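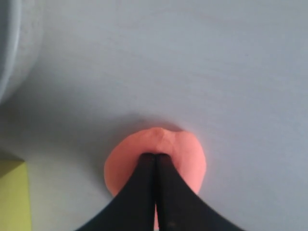 On 15 clay demos and whether they're worth keeping, Troels Arnardóttir wrote:

> I've been reading through the thread and I still think you're all being too kind to the leader arm. For anything soft I'd take hold of the robot itself and move it by hand. You feel the clay push back through the joints, a bit anyway, and with the leader arm you feel nothing at all. My pinches done over the remote were either far too timid or went straight through to the table. Has anyone got decent clay data from remote control alone? And if so, how are you judging depth? I'm using the Wenura script with the stock settings, recording everything from the moment the arm leaves home.

Hi Troels, hi all,

Yes, me! Well, decent-ish. I've been at the pinching task most evenings since December and I did it both ways to begin with, so I can at least tell you what went wrong with each.

By hand first. You're right about the feel, it's lovely, and my first few went so well that I nearly wrote to the list to say the matter was settled. Then I played back the wrist camera. My own knuckles were in half of it! I hold the arm quite low down because otherwise it swings about, and low down is exactly where the camera can see me. The policy I trained on those did something very odd above the clay, a sort of hovering, and my guess (only a guess) is that it was waiting for a hand to turn up. You can hold it further up, of course, but then I found I lost most of the feel you're talking about, and my wrist hurt.

So, the leader arm. What I'm asking for is a flat disc of the pink clay, fingers come down with the tips over the middle, pinch, and you should get a ridge standing up with the clay bulging either side of it. That ridge is how I judge depth. I don't look at the arm at all any more, I look at the wrist view on the laptop and watch the clay just beyond the fingertips. If it starts to fold up, stop going down and close. If it just dents, you're too shallow. It took me a good while to trust the picture over my own eyes across the table, but once I did the straight-through-to-the-table ones more or less stopped.

A few other things that helped, in no order:

- Turn the leader scaling down for the last bit. I have mine at 40 per cent, on a foot switch, and I'd hate to go back.
- Come down slowly but close at a normal speed. When I closed slowly the clay stuck to the tips and the whole disc came up with them.
- Leave the other bits and bobs on the table and shift them between demos. I tidied everything away for my first batch and the policy was hopeless as soon as I put a pot back.
- Same person, same session, if you can manage it. Blöndal did 11 for me when I was busy and they're perfectly good pinches, but they come in from a completely different angle, and mixed with mine they made things worse.

I've got 60 I'm happy with now. The ones I threw out were mostly where I'd dithered, going down and up again before committing. Does anybody keep those? I've heard it argued that a bit of correcting is good for it, and I can see why, but mine just learnt to dither.

On the Wenura script, do check the trim setting, Troels. With the stock one you get all that dead time at the start while you're finding the pedal and having a sip of tea, and the thing learns to sit there. Mine sat there beautifully. There's a patch in the list archive, message 2321 I think, which starts recording on first movement. It needs the newer Drarkus driver to work, mind you.

What I haven't cracked is the second pinch, at right angles to the first. The ridge gets in the way of the view and I'm back to guessing. If you're doing yours by hand, do you turn the clay or turn the wrist? I've tried turning the wrist and run out of joint every time.

Happy to bring the foot switch along to Hustthorpe next time if you want a go with it. Bring your own clay though, I'm down to the last of mine and it's full of crumbs.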